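Workshop Notebook – Moodley Bench
Project: Groria, demonstration gathering for component handling
Entry: June, opened 9:40 a.m.

Purpose of session. To continue collecting examples of graphics card handling in a desktop computer chassis, for use in the next training run of the Inano policy. The running total before this session stood at 3,033 accepted examples across all component types. Graphics card handling accounts for only 284 of these, and the group agreed last week that this share is too small.

Procedure. The operator guides the arm by hand controller from a fixed start pose. Each example begins when the wrist view is clear and ends when the operator presses the pedal. An example is accepted if the grip is on the card itself and no cable has been touched. Rejected examples are kept in a separate folder with a one-line reason. They are not deleted.

Observations, first block. The approach from the lower end of the card continues to give the most consistent grip. The operator is asked to pause briefly once the fingers are in position, so that the labeling step has a stable moment to mark. The view to be marked as "grip" has the card between the fingers and the slot covers and rear ports alongside it.

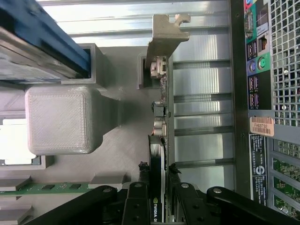
Nelu Anghel considers the pause to be a mistake. The policy will learn to hesitate at that point, and the delay will then have to be trimmed out of every example by hand. A pedal press at the moment of grip would give the same label without altering the motion.

The objection is noted and has merit. It was decided to record 13 examples with the pedal press and no pause, to be stored under a separate tag and compared before any change to the written procedure. The pedal software already accepts a second event, so no new work is required from the Flenditz side.

Observations, second block. The wider wrist views are proving more useful than expected. They take in the gray tray with its blue part together with the motherboard, and the labeling tool can use the tray clips and the expansion slots as common reference points. Views in which the gripper hides the lower end of the card remain difficult to label. The operator should begin further back – a hand's width is sufficient – before closing in.

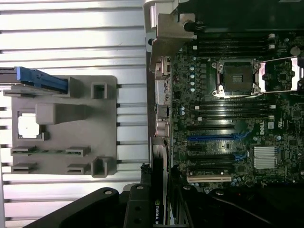 Photo: Groria project, wrist camera, Moodley bench

Lighting. Reflections from bright metal are still the main cause of poor depth readings. Dimming the overhead light improved the readings but made the small connectors on the card harder to find. The light was returned to its usual setting, and the exposure was lowered by one step instead. This value should be kept for all remaining examples of this type.

Rejections. Three examples were rejected in the second block. Two began before the start pose was reached, and one was ended early by an accidental pedal press. The pedal has been moved to the left of the stool.

Open items.
Compare the tagged examples with the paused ones, looking at time to grip and at the spread of final finger positions.
Ask Flenditz whether the second pedal event can carry its own name in the log.
Repeat the camera calibration before the next session. The last one predates the change of finger pads.
Update the written procedure only after the comparison has been reviewed.

Entry closed 4:15 p.m. Data copied to the shared drive, copy verified.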